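Perspectives > Workplace and Facilities > Opinion

About Us Programs Perspectives Events Contact

The Case for the Open Tool Wall

By Lanying Deng
21 Aug 2022

Shared workrooms are usually judged by their largest purchases. When the Brunent workroom was refitted, most of the discussion concerned lighting and the width of the benches. The question of where the screwdrivers would live was left to the final meeting and settled in a few minutes, in favor of a drawer cabinet. I believed at the time that this was a mistake, and I still hold that view.

A closed drawer asks every person who uses a room to learn its contents by heart. Regular members manage this well enough. A new member, or one who comes in twice a year to mend a lamp, opens one drawer after another and then borrows from a neighbor. In December, the workroom office reviewed its purchases and found that it had spent $245 on replacements for hand tools, several of which were later found at the back of the cabinet. My colleague Weidong Kong regards this as a matter of discipline, to be corrected with better labels. I respect his position, but the labels were already there.

A pegboard above the bench places the burden on the room instead of on memory. Screwdrivers can stand together in a cup, scissors can share a hook, and tape can hang from pegs where its color is plain from the doorway. The bench itself may then be kept for work.
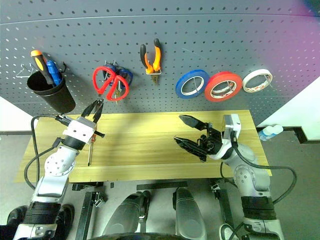

Scissors, pliers and tape hung above a light wood bench.

Two objections deserve a serious answer. The first is appearance. Rigoberto Villca has argued that a wall of tools looks unfinished, and that visitors expect clean surfaces. Taste will differ on this point. I would observe only that a workroom is visited chiefly by people who have come to work in it, and that a gray board with a moderate number of tools on it is no more untidy than a shelf of books.

The second objection is the stronger one. Open storage invites excess. Once a board is up, there is a temptation to fill every row of holes, and a crowded board is as hard to read as a full drawer. Our members' list of requested tools ran to 62 entries, and it would be unwise to hang them all. My own recommendation is that the wall hold only what is used every week, and that specialized equipment remain in the cabinet, with a written list on the door. Duplicates should be allowed where demand is steady. Two pairs of scissors on one hook will prevent more waiting than any sign-out sheet.

The cabinet need not be discarded. Yuxi Fu has proposed a trial at the north bench, lasting eight weeks, with the drawers left in place below. The proposal is modest in cost and easily reversed, and I urge the members to approve it.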